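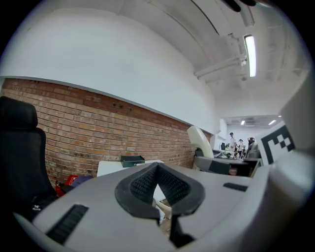
V字のゴムパッド、内側は細かい格子目。

チェミク3時間耐久、雨上がりの逆転劇!

2023年2月5日発行

1月の開幕戦、行かれた方はもう話したくてうずうずしているのではないでしょうか。私もそうです。チェミク・サーキットのカート3時間耐久、久しぶりに最後の周まで立ちっぱなしで見てしまいました。

まずは結果から。優勝はキュアランス・レーシングのミルタ・ヌニェスとベンハミン・ラゴス組。2位にブラニガンのウリエル・ヤニェスとセロルム・メンサー組、3位にはシンウッドから初参戦のウェンセスラオ・ドゥランが、急きょ組んだ若手の相棒と一緒に入りました。出走は20台、冬の開幕戦としては上々の顔ぶれです。

予選は朝の小雨がまだ残る路面で行われ、ここで抜群に速かったのがヤニェスでした。最終コーナーの縁石のすぐ外、みんなが避けて通る濡れたところへあえてタイヤを乗せ、立ち上がりで一気に加速していくのです。ピットウォールで見ていた他チームのメカニックまで「あそこ、グリップするのか」と顔を見合わせていました。決勝でもそのままホールショットを奪い、最初の1時間はブラニガンの独走。正直、もう決まったかなと思いました。

ところが、スタートから1時間を少し過ぎたあたりで日が差し、走行ラインだけがみるみる乾き始めます。ここで動いたのがキュアランスでした。給油のタイミングを前倒しして、ヌニェスからラゴスへ交代、タイヤも一緒にドライ用へ。コースの裏側はまだ黒く光っていて、出ていった直後のラゴスは第4コーナーで大きくはらみ、あわや砂の上。見ているこちらの心臓に悪い数周でした。それが路面の乾きとともにどんどんタイムが上がり、気がつけば周回ごとに先頭との差を削っているではありませんか!

ブラニガンも黙ってはいません。メンサーに代わってからのペースは見事で、周回遅れの集団をさばく手際は出場者の中でも一番だったと思います。ただ、ピットインを引っ張ったぶん、濡れたタイヤで乾いた路面を走る時間が長くなりました。監督によると「もう一度降ると読んでいた」とのこと。空を見ればそれも無理のない判断で、西の山にはずっと重い雲がかかっていたのです。結局、雨粒は落ちてきませんでした。

そして残り20分。最後のドライバー交代を終えた両チームが、ほとんど並んでコースに戻ります。キュアランスはヌニェス、ブラニガンはヤニェス。前に出ては抜き返されの繰り返しで、ヘアピンの観客席は総立ちです。決め手になったのは下りの複合コーナーでした。ヌニェスがひとつ手前で早めにアクセルを戻し、ヤニェスを先に行かせておいてから内側へ。クロスラインのお手本のような抜き方で、あとは一度も前を譲らずチェッカーを受けました。カートを降りたヌニェスは「腕がもう上がらない」と笑いながら、表彰台ではトロフィーをしっかり頭の上まで持ち上げていました。

忘れてはいけないのがドゥランの3位です。予選は後ろから数えたほうが早い位置だったのに、接触もなく、ペナルティもなく、淡々と順位を上げてきました。派手な場面はほとんどなかったのですが、ラップ表を見返すとその安定ぶりにうなります。長い耐久ではこういう人が本当に怖い。次戦では優勝争いに加わってくると、私はいまから予想しておきます。

会場には約300人が足を運んでくださいました。パドックの豚汁は昼前に売り切れ、食べそこねた皆さん、ごめんなさい。次回は鍋をもうひとつ増やすそうです。

第2戦も同じチェミクで、今度は逆回りのレイアウトを使います。下りの複合コーナーが上りに変わるので、今回の勢力図がそのまま通用するとは思えません。エントリー用紙は受付とクラブハウスの掲示板横に置いてあります。参加を迷っている方は、練習走行だけでもぜひ一度走ってみてください。レンタルのヘルメットとスーツもサイズをひと通りそろえてお待ちしています。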